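Workshop tips from the robot club
Working on frames, racks and other awkward things on the floor

The Rivberg student robot club meets on Tuesday evenings. This term's project is called Sidance: a two-armed robot has to handle a piece of household furniture at floor level. Most of what we have picked up would suit anybody putting a rack together at home.

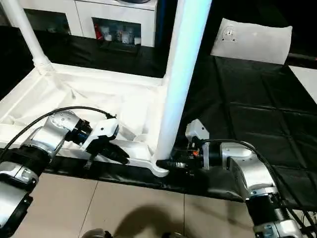
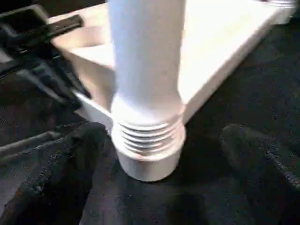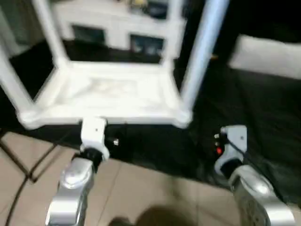

Sidance at floor level: white parts, dark cloth, two grippers.

Civemach Club Pages, Issue 16, page 46

Put a cloth down first. Black works best under white parts. The edges show up clearly for people and for the cameras, and tiles don't get scratched. Pull it reasonably flat, but don't fuss over small folds. Leave a strip of bare floor on the side where you or the robot will be working.

Take hold low down. A tall pole held near the top swings about. Held at the foot it stays much closer to where you want it. We plan every grip on an upright from the base and only move higher if something is in the way.

Look at the foot before you grip it. Ridges and collars give the fingers something to sit against, but a finger resting half on a ridge will slip off sideways. Choose one part and go for that. The wrist camera view is better for this than the head view.

When lifting a tray, spread the hands. Two grips close together let the ends tip. Have one hand well to the left and the other well to the right, and start both at the same moment. Our Moriarty control program has a shared start command for this - use it, and don't send the arms off one by one.

Go slowly. We use a pause of 500 milliseconds after closing a gripper and another 200 before the lift begins. If the head camera picture goes blurred, note the step and try it again at a lower speed.

Cables. Check the loops at both wrists before each run, with the arms bent as far as they will go. Anything lying on the floor should be moved clear of feet. Tape is fine on tiles but leaves marks on cloth, so use a weight there.

Wiping down. Moulded trays collect dust in the corners. A damp cloth with a drop of washing-up liquid is enough. Dry the ribs with an old toothbrush wrapped in kitchen paper. Avoid scouring powder on white plastic - it dulls the surface and the next lot of dirt sticks faster.

Keep a run sheet. Write down the grip points, the speed setting and what happened, including the bad ones. Ours is a cheap exercise book tied to the tool box with string.

Next month: storing spare gripper fingers, and cleaning rubber pads.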